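Good practice for a plate-moving arm: what belongs in the written rules?

Siham Karam
Posted in Lab automation, Irnville

I have been asked to write handling rules for our workcell before October. It runs one large arm with a parallel gripper over a mat-covered table, with racks on a side panel, a deck strip across the lower part and a waste bin inside the reach.

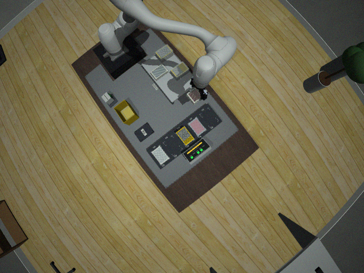 The current procedure is 35 pages and mostly covers reagents. It does not say who may edit a taught position, or what counts as a clear deck. Does anyone have a minimum set that operators will follow?

2 answers

Rasmus Rebane
Reputation 2533

Ours fits on one sheet. The parts that matter:

Deck state. Compare the deck with the layout file before every start. An unlisted plate is a stop condition. Waste has a fixed position and is treated as an obstacle at full height, bin empty or full.

Carried labware. Set the travel height from the bottom of the plate and whatever it is carried over. Fingertip height is the wrong reference for a plate gripped near its upper edge. 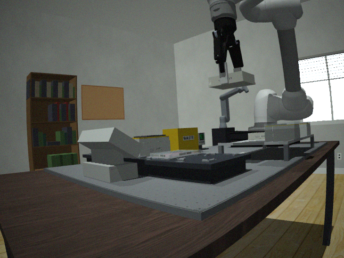 Second arm

If two arms share a platform, define the shared volume and let one controller grant access to it. Timing offsets are not an interlock. They hold until somebody changes a speed.

Grip the plate by the same pair of sides at every station, and write that pair into the layout file. Regrips need their own station.
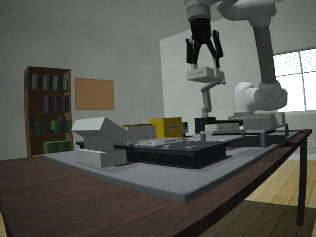
Taught positions get a version number and two initials. After any change, run the full path at reduced speed with an empty plate. We log the run number as well (last one was 518).

Berwyn Maddocks
Reputation 35

Agree with the above. Also put the e-stop check on the sheet, ours was missing it. Don't know about the two arm part, we only have one.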